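## 4. Running your first spike-sorting network on the Plostholm board

You've flashed the board and the status light is green, so now comes the fun part! By the end of this section you'll have a small spiking network learning on real memristor hardware, right on your own bench.

1. Open the Plostholm console and choose **Array > New session**.
2. Set the array size to 448 synapses. (The full 679 are there when you want them, but start small.)
3. Pick the *Valentini* learning rule from the list. It's quick, forgiving, and lovely to watch.
4. Set the read pulse to 300 ns and leave the write pulse at its default.
5. Click **Form devices** and let the progress bar finish. Almost 2 minutes is normal.
6. Load the Trondthorpe sample recording and press **Run**.

The raster plot should start filling in right away, and you'll see the output neurons begin to pick favorites. Try a second run with a new random seed, the maps come out different every time!

> **Caution:** Never unplug the board during step 5. A half-formed device can stick in its low-resistance state for good.

> **Note:** Bramholm adapter users need firmware from September or later. Older builds skip the last row without a warning.

If the plot stays blank, check the ground jumper first, then repeat step 5. Kwadwo Ackah's notes in Appendix B cover the stubborn cases, and they're a great read even if yours works fine.
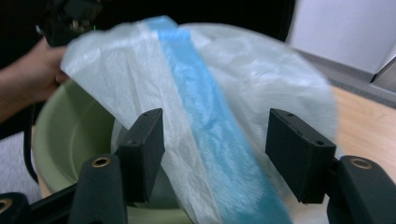 *Fig. 4: Plastic bag with a light-blue stripe*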